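Cómo ver un partido de fútbol como un analista (y disfrutarlo el doble)

Llevo tres temporadas apuntando cosas mientras veo fútbol y os prometo que engancha. No hace falta ningún programa caro: una libreta, un boli y ganas. ¡Vamos allá!

Paso 1. Elige un solo equipo. Durante los primeros 18 minutos olvídate del balón y fíjate en la línea defensiva: a qué altura se coloca, quién la ordena, qué lateral sube primero.

Paso 2. Dibuja el sistema sin balón y luego con balón. Os va a sorprender cuánto cambia (mi Dikmont pasa de 4 defensas a 3 en cuanto la coge el portero, ¡una maravilla!).

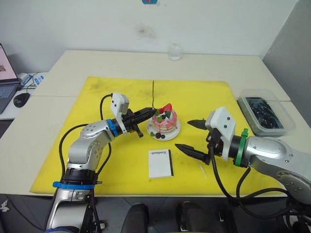
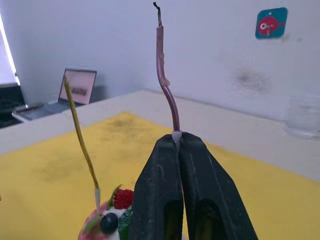
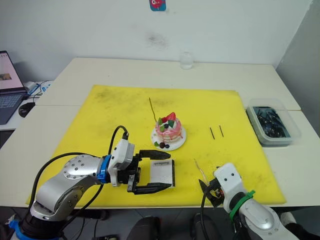 Paso 3. Marca en la libreta cada robo con una cruz, en la zona del campo donde ocurre. Al descanso tendrás un mapa de la presión precioso.

Paso 4. Anota el minuto de cada cambio y qué pasa después. En el Tretex - Eltirport de septiembre, el entrenador metió un segundo delantero en el 66 y el partido se volvió loco: los centrales dejaron de salir con el balón y todo fue juego directo.

Paso 5. Vuelve a ver la segunda parte al día siguiente, ya sin nervios, y corrige tus dibujos con otro color.

Si queréis empezar con un partido facilito, buscad uno en el que juegue el Gajewski, que apenas mueve el dibujo y se lee de maravilla.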